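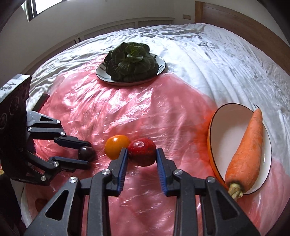

February, 4:40 pm. Equipment plan for the next period

Written after the fruit and vegetable session in the bedroom set, for me and for Nadège Guillot, who must sign the purchase request. Please correct in the margin if you see a mistake.

Where we are

We have two hand-held grippers in use. Today both were on the bed, over the pink plastic wrap, with the apple, the small orange fruit, the dark one, the carrot and the bok choy. The budget that remains for this line is 3000 euros. It must cover pads, spare parts, one new storage box and, if possible, a third gripper. I think it can not cover all of this, so I try below to put things in order.

Finger pads

This is the first need for me. The ribbed blue pads are good on round fruit, but we change them more often than I planned in the autumn. Praltow sells them in bags of 24. One bag was enough for the previous period, with a few left. For the next one I would take two bags. Their delivery is slow, so the order should leave before the end of the month.

I asked Praltow if they have a softer version. They have one, but only in a wider size, and we would need to print again the finger mounts. Not now. I keep the quotation in the folder.

Screws and joints

The pivot joints are getting some play on the older unit. I tightened the screws two times this month and it comes back. Cadwaladr offers a joint kit (screws, washers, bushings) for the full gripper. Delivery is 11 working days. I propose one kit per gripper and one in the drawer. It is not expensive and we lose a half day each time a joint becomes loose in the middle of a session.

To check before ordering: is the kit for the first or the second version of the linkage? The page of Cadwaladr does not say it clearly. I will write to them tomorrow morning.

Third gripper

Nadège asked if a third unit is really necessary. My opinion is yes, but as a reserve. When one unit is on the repair table we can only do one-hand tasks, and the two-hand tasks are the ones which are late in the plan.

Two possibilities:

Kelosier, complete unit, assembled and calibrated, 1816 euros without tax. Ready to use on the day it arrives.

Build it ourselves from printed parts. Cheaper in parts, but I estimate one week of my time, and the last build needed a second calibration. If my hours are counted, the difference becomes small.

I prefer Kelosier. It takes more than half of the money, I know. If it is refused, I want at least the printed parts made in advance, so that we can assemble quickly in case of a failure.

Objects and surfaces

Real food is a running cost and until now it was paid from the small cash. I would like to move it into this budget, with a fixed line each month. Real carrots and real bok choy have differences from one piece to the next, which the plastic toys do not have, and for this project we want the differences. The toys stay for the tests of new software.

Dishes: we have enough. No purchase.

Plastic wrap: one roll more of the pink, and one roll of a clear one if the shop has it. The glossy reflections are difficult for the tracking and I want to compare the two on the same white sheet. Please do not throw away the used piece after the session, fold it and put it on the shelf.

Storage and charging

Flusine has a case with foam that we can cut. At present the grippers travel between rooms in a carton, and I do not like this for the fingers. One case for two units. If the third unit comes, it can stay in its own packaging for some time.

Charging station: wait. The one we have is slow but it works.

Order of priority

1. Pads, two bags (Praltow)
2. Joint kits, three (Cadwaladr)
3. Complete unit (Kelosier)
4. Case (Flusine)
5. Food line, to discuss
6. Plastic wrap, small cash

Open points

Transport cost from Kelosier is not in the quotation. Ask.
Is the tax included in the 3000 or not? Nadège, can you confirm?
Validity date of the Praltow price: I did not find it on the paper.
Second page of the Cadwaladr offer is missing from the folder, I will print it again.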